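**Jerkelen introduces Ulby measuring and mixing line for small kitchens**

*For release in May*

Jerkelen has added a coordinated set of measuring scoops and nested mixing bowls to its kitchen storage catalog. The line is sold under the name Ulby and replaces the company's earlier Ivus scoops, which will remain available as spare parts while stock lasts. Shipments to retailers begin this month.

Ulby is intended for kitchens with limited drawer and cabinet depth. Both product groups use color as the size marker. A cook who knows that a recipe calls for the green scoop can pick it out of a mixed drawer without reading the handle. The same principle applies to the bowls, which are stored one inside another and identified by the color of the rim.

**Measuring scoops**

Each scoop is molded in one piece, with a round cup and a straight handle. The handle has a hole near the end for hanging on a hook or threading on a ring. No ring is supplied. In trials of the Ivus line, users who stored scoops on a closed ring tended to wash the whole set after using one piece, and the company chose to ship the Ulby scoops separate.

Cup capacity is measured level with the rim. Dry ingredients should be filled slightly above the rim and leveled with a straight edge. The scoops are not intended for liquids above serving temperature, and should not be left standing in a hot pan.

The colors are molded through the full thickness of the part. There is no printed layer on the cup. Samples were put through 277 dishwasher cycles before the colors were approved for production, and were compared with unwashed parts under daylight lamps.

**Nested bowls**

The bowls are plastic and graduated in size, so that the full set takes up little more room than the largest bowl. Rims remain exposed when the set is stacked, and a given bowl can be located by color before the stack is lifted apart. A clearance of more than 2 millimeters is kept between neighboring walls to reduce sticking when bowls are put away damp.

The bowls are rated for the top rack of a dishwasher. They are not rated for oven or microwave use. Replacement bowls may be ordered singly by color.

**Storage**

Jerkelen recommends keeping the bowls in an open rectangular bin with clear walls. A bin of this type can be pulled from a deep shelf as a drawer would be, and its contents can be checked from the side. The stack may be laid in at an angle, which brings the rims up toward the hand and allows a bin with lower walls to be used. Bins are sold separately under the Balogh name and are compatible with shelves 30 centimeters deep or more.

Scoops may be kept flat in a shallow drawer or hung from hooks. If they are stored in the same bin as the bowls, they should be placed beside the stack. A scoop left inside the top bowl prevents the set from being closed up fully.

**Availability and ordering**

The scoops and bowls are packed as separate sets. The first production run is limited to 2000 sets of each. Retail orders are accepted in cartons of 28 sets, and mixed cartons are not offered for the first run. Stores that carry Ivus scoops may continue to sell them from existing stock and do not need to return unsold goods.

Instruction leaflets are printed on uncoated paper and contain a color key, a washing guide and an order form for single parts. Display cards for store shelves can be requested with the first carton at no charge.

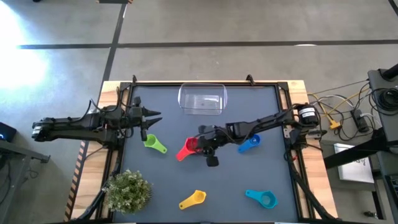
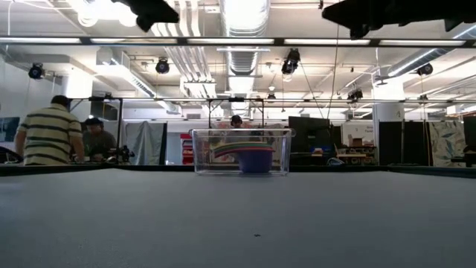 **

**About Jerkelen**

Jerkelen designs and distributes plastic goods for home kitchens, including measuring tools, bowls, bins and drawer inserts. Its product lines are Ulby, Ivus and Balogh. The company sells through independent housewares stores and does not operate shops of its own.

**Press contact**

Requests for samples, leaflets and additional product data should be sent to the Jerkelen press office. Please state the publication and the product group required. Samples are sent on loan for 30 days and should be returned in the original carton.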